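Pantalon de scène Kavar, coupe droite, cuir d'agneau
Réf. Ondarura 29

Pantalon en cuir pleine fleur destiné aux costumiers de télévision, de théâtre et de tournage. Modèle dessiné par Mohcine Bennani pour l'atelier Kavar. Coupe droite, taille mi-haute, fermeture à glissière métallique et patte boutonnée.

Matière et montage
Extérieur : agneau tanné au chrome, finition semi-mate, noir ou brun foncé. Doublure : viscose jusqu'au genou, amovible par pressions. Coutures au point noué, fil polyester, 30 points pour 10 cm. Entrejambe renforcé par un soufflet losange en cuir extensible, qui autorise la position accroupie et les cascades légères sans reprise entre deux prises. Les coutures latérales comportent 5 cm de réserve au total pour les retouches.

Comportement à l'image
La finition semi-mate limite les reflets sous projecteur direct. En lumière rasante, le grain reste lisible ; prévoir un essai caméra pour la version noire. Le cuir est assoupli mécaniquement afin de réduire le bruit de frottement, mais un micro-cravate fixé à la ceinture doit être isolé du vêtement.

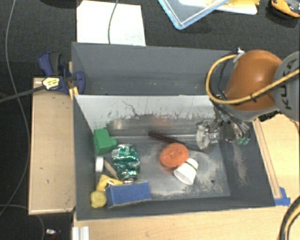
La ceinture intérieure reçoit une bande de silicone qui maintient le pantalon en place lorsque l'acteur joue torse nu ou sans ceinture apparente. Cette bande se remplace : commander le kit Nurnano, vendu séparément. Six passants, deux poches avant, une poche arrière passepoilée.

Tailles
Du 38 au 54, longueur non ourlée. Pour une doublure cascade, commander une taille au-dessus afin de loger les protections de genoux. Les versions patinées sont réalisées à la main par l'atelier Assunção sur présentation d'une photo de référence ; la teinte peut varier d'un exemplaire à l'autre.

Entretien
Nettoyage par un spécialiste du cuir. Entre deux représentations, aérer sur cintre à pinces, essuyer la doublure démontée, ne pas vaporiser d'alcool sur la face extérieure. Ne pas repasser.

Disponibilité
Modèle noir en stock. Modèle brun sur commande, sauf en août, mois de fermeture de l'atelier. Les pièces patinées ou retouchées ne sont ni reprises ni échangées.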